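### 3.2 Materials: small toiletries and their wrapping

Toiletries form the second group of goods in this study. They were chosen at the Flullitz site, where donated and purchased stock arrives mixed and has to be separated before it can be packed into hygiene kits. The full stock list for this group held 294 items, of which 158 were toothbrushes. The remainder were mainly toothpaste tubes in two sizes, with a smaller number of combs and soap boxes.

Toothbrushes present a particular difficulty for anyone sorting by eye. The handle gives the colour and the head gives the size, yet a clear wrapper creases over both and catches the light. A bag is also a good deal wider than the brush it holds, so that neighbouring items overlap at the wrapping while the brushes themselves remain apart. We therefore recorded the state of the wrapping as a separate field, using the terms set out in the Jusell handling guide: bare, sealed, and open. Where the state of a seal could not be judged without lifting the item, the field was left blank.

Toothpaste tubes were simpler to record. They were entered by size and by the colour of the body and cap, and were laid out on their sides among the brushes. No attempt was made to line items up or to turn them to face the same way – the layout was meant to resemble stock tipped out of a carton. Figure 2 shows toothbrushes on the wooden tabletop, with toothpaste tubes also present in the second view. 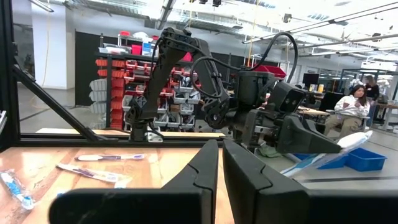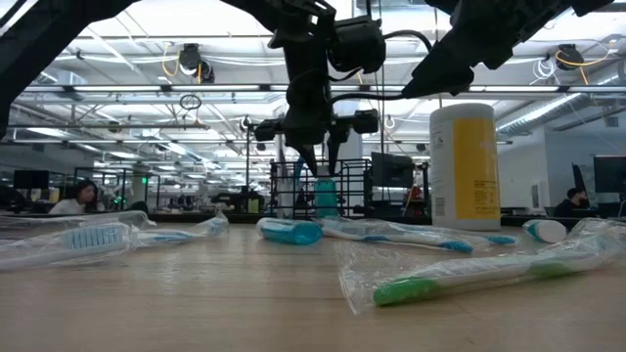 **Figure 2.** Toiletries on the sorting table, including toothbrushes in clear plastic packaging.

Each layout was scored against the written list by 2 readers working separately, and differences were settled by returning to the items themselves. Most disagreements concerned brushes with pale handles, where a white section under creased plastic was entered as a different colour by each reader. Following the practice adopted for the Evier stock (Section 3.1), such items were kept in the count but left out of the colour tables. The weight of the wrapping, which had been recorded for the first 100 items, is reported in Section 4 only for sealed packs.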